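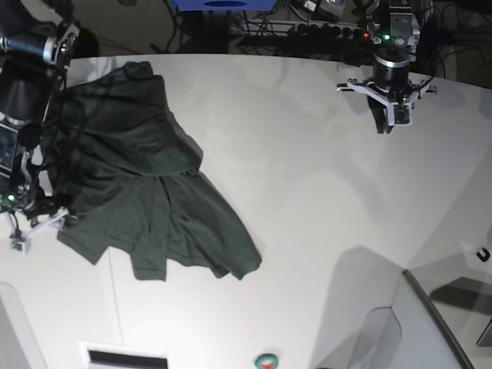 Busis: folded and unfolded knitwear, data card

Reading time: 6 min
3 comments | 10 shares

Summary

Busis is a set of labeled states of everyday shirts on a flat table, from a bunched heap to a finished fold. Each record is a still image with a state label, a crease map and a short garment entry. The set is meant for people who write folding instructions, compare folding methods or study how knit fabric settles. It covers 39 garments in the current release.

Maintainers: Sushil Nigam (labels, crease maps), Kha Dương (garment entries), Meinrad Stöckli (releases).

What is in the set

Garments are short-sleeved and long-sleeved tops, mostly jersey, with a smaller group of rib knits. There are no buttoned shirts, no hoods and no knitwear heavier than a light sweatshirt. Sizes run from adult small to adult extra large. Children's sizes were removed before the first release after they kept ending up in the "compact" state with no fold having been made.

Each garment entry holds:

garment_id: short code, unique within the set
type: tee, long_sleeve, tank, sweatshirt
color_name: plain color word (dark green, gray, navy)
knit: jersey, rib, unknown
heathered: yes, no, unclear
size_label: as sewn in, or none
side_seams: yes, no, unclear
notes: free text

Fiber content was dropped from the garment entries in the second release. Care labels had been cut out of too many shirts, and the values that remained did not match how the fabric behaved. Use knit and notes instead.

State labels

heap: fabric bunched with no outline that can be matched to a garment part
draped: one thick fold or roll on one side, loose flaps on the other
partly_spread: at least one long edge readable, at least one panel still folded over
flat: all edges readable, no panel folded over
half_fold: one deliberate fold along the long axis
compact: finished fold, rectangular outline

The line between draped and partly_spread caused the most disagreement. The rule in use now is to look for one edge that can be followed for at least half the length of the garment. If it can be followed, the label is partly_spread, even where the rest is badly rumpled. Where the edge disappears under a flap and comes out again, it is treated as two edges.

A label describes one still. It does not say what state came before, and a record labeled half_fold may well have been followed by a failed fold. Order within a session is stored in a separate file, order.csv, which is missing for sessions recorded before August.

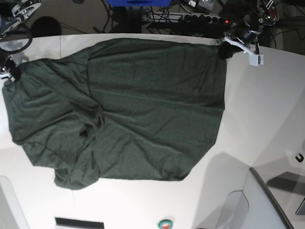 Crease maps are line drawings on top of the still, stored as lists of points. Three line types are used: ridge, where one layer stands up over another; wrinkle, for soft lines with no change in layer; and edge, for the outline of the garment or a panel. The type matters when estimating how much smoothing a shirt needs before it can be folded. On the dark green garment, the vertical crease left of center is a ridge, with one layer over another and a small dark hollow beside it, so the panel to its left gets its own edge lines. The diagonal lines over the flatter right-hand part are gentle and go in as wrinkle. A faint line that looks like a seam is not drawn at all unless side_seams or the notes field backs it up. Ridges are drawn first, then edges, then wrinkles, and wrinkles shorter than a thumb's width are skipped.

Known problem areas

Dark fabric. Shallow wrinkles on dark green, navy and black are underdrawn compared with the same wrinkles on gray. Roughly 20 percent of the dark records were redrawn by a second person and the difference did not go away. Do not compare wrinkle totals across colors.

Heathering. Lighter patches in a heathered knit can be mistaken for raised cloth under side light. When heathered is yes, ridges need a visible shadow or a visible overlap before they are drawn.

Hems. A bottom hem that curls under reads as a rounded edge and can hide the true length of the shirt. Length is not recorded for states other than flat.

Sleeves. In the heap and draped states a sleeve often can't be told from a loose flap of the body. The label sleeve_visible is set to unclear in these cases. Please leave it that way when sending corrections.

Table surface. All records use a white surface. Pale gray and white shirts were tried and left out of the release; outlines were too weak to draw with any confidence.

Folding order used for compact

The finished fold follows the sheet written by Girish Uniyal for the Fluvley laundry rooms:

Open the shirt face down and pull the top corners out.
Smooth from the collar to the hem. Open any panel that is still folded over.
Fold one side in to the middle of the back, then turn the sleeve down along the fold.
Repeat on the other side.
Bring the hem up to just below the collar.
Fold once more and turn over.

Tanks skip the sleeve turns. Sweatshirts stop after the hem comes up, since another fold springs open.

A second method, Ginder, folds the shirt down its long axis first. It was used for a small group of rib knits and is marked in the method field. The two methods give different half_fold outlines and should be split before any comparison.

Label checks

Thongchai Luangrath relabeled 63 records without access to the original labels. Most mismatches were between draped and heap. No record labeled compact was changed. Three records labeled flat went back to partly_spread for a hem corner that had turned under.

Files

garments.csv: one row per garment
states.csv: one row per still, with state and method
creases/: one text file per still
order.csv: order within session, partial
CHANGES.txt: release notes, oldest at the bottom

All text files are UTF-8 with commas as separators. The notes column is quoted. Empty cells mean the value was never entered; "unclear" means somebody looked and could not decide.

Corrections

Send the garment_id, the still name and the proposed label. For crease maps, send the whole replaced file, as single-line patches have been applied to the wrong still twice. Corrections are merged on the first Saturday of the month. The Prajapati mirror is updated a few days later and may lag behind.

Contact the maintainers | © Busis | Back to top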